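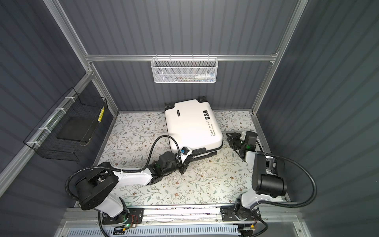
Hirkeck Athletic lost their last away match of the season by a single goal, and the players came home on the night bus with very little to say. The club has gone down to the regional league, and for most of the squad this means a summer of looking for a new team. In football at this level a contract is short, and moving house is part of the job. A white hard-shell suitcase with "Type I'm cool" written on it in black cursive letters would suit the younger players well. The older ones, in my experience, prefer a plain sports bag and leave half of their things with a cousin.

I spent four days with the team in May, before the relegation was certain. The ground at Hirkeck has 3148 seats, and on the Saturday I visited, 1168 of them were sold. The rain came from the side and the people in the lower rows moved up, so that the upper rows looked full and the lower ones looked abandoned. The opponents were Gilarley Town, who needed only a draw. They got it in the eighty-eighth minute, from a corner which the home goalkeeper should have caught.

Brenda Horrocks has been the head coach for two seasons. She speaks quietly and she does not shout from the line, even when her full-backs forget where they are. "I can say it at half-time or I can say it on Monday," she told me. "If I say it in the middle, they only hear a noise." Her budget this year was smaller than that of every other club in the division except one. She lost her best striker in the winter window to Mivaren and could not replace him.

The training ground is a 40-minute drive from the stadium, because the old one was sold for flats. The pitch is good but the changing rooms have hot water only in the morning. On the second day I watched a long session about defending throw-ins, and it was as dull as it sounds – though two weeks later they defended every throw-in correctly and lost anyway.

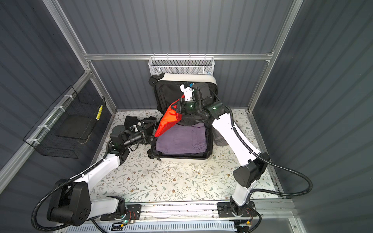

What happens in the summer

Eleven contracts end this month. The captain, a midfielder called Xiong, has already agreed to stay for one more year with less money. He has played 220 league matches for the club and he told me he did not want the last one to be a defeat. Others have not decided. The left-back has an offer from the second division in another country, and he was learning the numbers in the new language from his telephone while the physiotherapist worked on his ankle.

Horrocks will also stay. The board offered her a new contract on the morning after the relegation, and she signed it before lunch. She wants three defenders, one forward and a bus with better seats. The club sold 448 season tickets in the first week, more than at the same time last year, and the office had to print a second box of forms.

Pre-season training starts in the first week of July. The first friendly match is at home, against Gilarley.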